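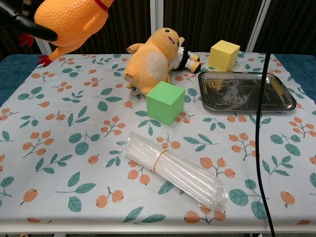
An orange rubber chicken in the air above a berry-print tablecloth, and a yellow-orange plush toy lying on it.

**Workshop for Chronic Apologizers Fills Up, Says Sorry**

December 17, 2020 - A winter course for people who apologize too much has sold out, and its organizers have written to everyone on the waiting list to say how sorry they are.

"No More Sorry" is run by Skelora, a small coaching outfit in Stomberg. It began in August as a single evening session on Zoom for parents working from home. The new version lasts four weeks and drew 126 sign-ups for a group that was meant to be a good deal smaller. A second group has been added for January.

Course leader Severyn Tkachenko said most people who enroll are good at their jobs and liked by their families, and are convinced that both facts are clerical errors. Homework for the first week is to send an email without the word "just" in it. Many participants ask for an extension.

"They'll apologize for their kids making noise, then for their dog, then for the pause after the dog," Tkachenko said. "We had a woman say sorry to her own mute button."

Later sessions cover turning down extra work, accepting a compliment without mentioning the sale rack, and letting a text go unanswered overnight. That last one has the highest dropout rate.

Volodymyr Koval took the August session and is back for the full course. He said he now catches himself two or three times a day, usually while holding a door. His wife has noticed a difference, though he worries he may have been annoying her before, and has told her he regrets it.

Not everyone is sold. Effiong, a rival coaching service across town, says on its website that apologizing is a healthy habit and people could stand to do more of it. Skelora declined to respond, after drafting a response and deciding it sounded rude.

The January group meets Tuesday evenings on Zoom. Registration closes when the list is full. Latecomers are asked to sign in quietly and offer no explanation.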